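The job at Limura was to fill folders. Each folder held one run of the arm, start to finish, and the model on the third floor read the folders at night. Svatopluk Hubáček had the morning shift and a quota of 100.

He worked with a hand controller and two monitors. Someone before him had set the virtual room to brick and left it that way. Brick was cheap to render and it gave the model plenty of edges to look at.

"Go slow near the corners," his supervisor had told him. "It copies everything you do."

So he went slow. He brought the open gripper up toward the walls, held it, backed off, and saved. If his thumb slipped he saved that too, and marked it bad. By lunch he knew where each corner was without looking for it. 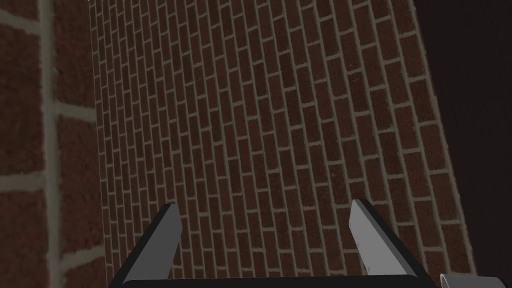
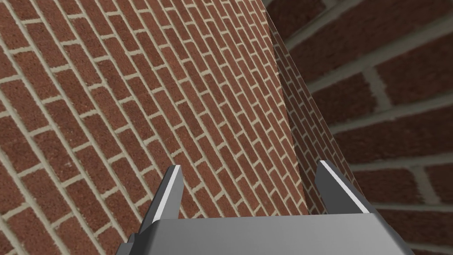 Folder 231, wrist view. Fingers open, brick ahead.

HITOV, May

The letter from the Britgate office came on a Thursday. They wanted to know why folder 231 ran longer than the others. Most runs had 153 steps. His had 1062.

Svatopluk opened it and watched it through. The arm went up to the wall and stopped. Then it hung there with the fingers apart, drifting a little, for a long time. He remembered the morning. His sister had called about the house, and he had kept the controller in his lap while she talked.

He wrote back that it was an operator pause and they should throw it out.

The answer took a week. The folder had already gone in with the rest, they said, and the model had been trained on it. They asked him to come up to the third floor and see.

The new arm was running by itself on the big screen. It approached the brick, opened its fingers and waited. The engineer looked at her watch.

"How long does it do that?" Svatopluk asked.

"Until she's finished talking, I guess," the engineer said. He had told her about the call on the stairs.

They stood and waited with it.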